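Sorting Glassware at the Prep Bench
Project report, Valquíria Marinho
Jun 9, 2024

Aim: cut down the time people spend hunting for stuff before a lab. We had one deep drawer for everything, beakers under stands under tubing. Bad system. In March I timed 6 people getting out two beakers and a stand. Slowest was 100 seconds, fastest 41.

Method. Open-front bins, white plastic, lined up on the black counter against the wall. One kind of thing per bin was the plan, but the beakers got split up so they don't knock into each other. Tried the Vodine bins first, lip too high, you had to tip them to see in. Went with Diklow ones after that. No lids. Labels come later, the first ones peeled off when I wiped the fronts. 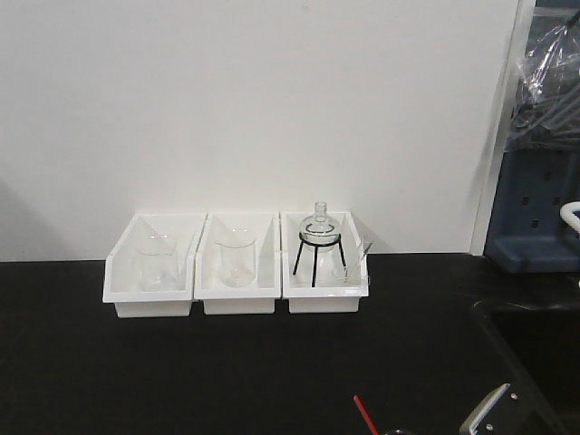 Fig. 1. Bins on the counter, beakers left and middle, wire stand in the right one.

Clear glass in a white bin is harder to spot than I expected. Should of thought of that. Two people reached right past a beaker in the trial run. A dark liner might fix it, or colored tape on the floor of the bin. Not tested yet. The black stand was no problem, everyone saw it.

Other problems: bins slide if you pull something out fast. Putty under the back corners would do it. Also the narrow bin is tight for big hands, one person said so and I agree.

Still to do: time the same 6 people again with the new setup, get the labels to stick, ask if the Gebretsadik room wants a set too. Raw times are in the apendix.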